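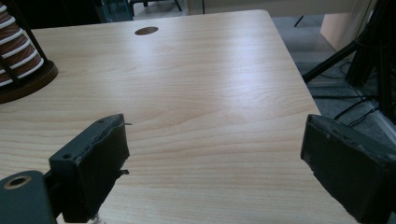 Printed wood-grain desktop: sealing the grommet hole and cutting glare

Posted 2024-01-20 in Furniture & Surfaces

I have a light table with a printed wood grain and one oval-looking grommet hole near the far edge. No cap came with it. Two problems. The center and right side wash out under the room light, to the point where the grain is hard to see. Second, I want to close the hole without drilling or gluing. There is also a striped cylindrical object on a round dark base in the left corner, and I would like to avoid marks under it. What do people use?

Skandard

Measure the hole before ordering anything. Most of them are round and only look oval from a seated position. Take the inside diameter in two directions with calipers. If both readings match, a standard push-in cap will hold by friction. If they differ by more than a millimeter, buy an oval cover and check the depth of the collar against the thickness of the top.

For the glare, move the lamp first. Do not sand a printed surface. The pattern is a thin layer and 400 grit will go through it — there is no refinishing after that.

Kumovside

just put a desk mat on it, fixed mine in September. covers the hole too if its big enough

Nullum

A mat over an open hole sags eventually. Cap it first.

On the striped object: self-adhesive felt pads under the base, three or four, set in slightly from the rim. Replace them when they pick up grit. Avoid clear rubber bumpers, as some of them stain light finishes. Clean the top with a damp cloth and a drop of dish soap, then dry it. Spray polish will make the glare worse.

Kovács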